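Unit 8: Faults in two-finger grippers
Course notes, M. Pichler, Trostton

8.1 The fault

The case for this unit is the Pluseo linkage gripper, hand-held version. During the January trials the tool reported a closed grasp on thin kitchen items while the item stayed where it was. The fault was logged on 11 occasions. It was first put down to worn pads, and the pads were changed. The fault came back the same day.

Cyrill Imhof later traced it to a pivot screw that had backed out by up to 2 mm. With the screw in that position one finger lags behind the other. The width reading is taken from the drive side only, so the log shows a normal closing curve.

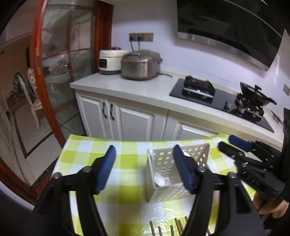

Thin, upright objects show the fault first. A bowl or a box fills the gap early and hides the lag. A chopstick or a spoon handle needs both pads to meet in the same place, and a small offset is enough to tip it or miss it. Holders with high sides make matters worse, as a finger that touches the wall is pushed further out of line.

8.2 Checks before a session

Open the fingers fully and compare the angles by eye.
Close on the 8 mm gauge pin. Both pads must touch together.
Press each finger sideways. Any click at a pivot means the tool is withdrawn.
Mark each screw head with paint pen after tightening.

8.3 Safety

Keep fingers clear of the linkage when testing for play. The return spring will close the joint without the trigger being pulled. Where a second gripper is in use at the same table, both operators stop before either tool is adjusted.

8.4 Reading

Ovham service note on linkage wear, section 2. The retest figures are in the appendix.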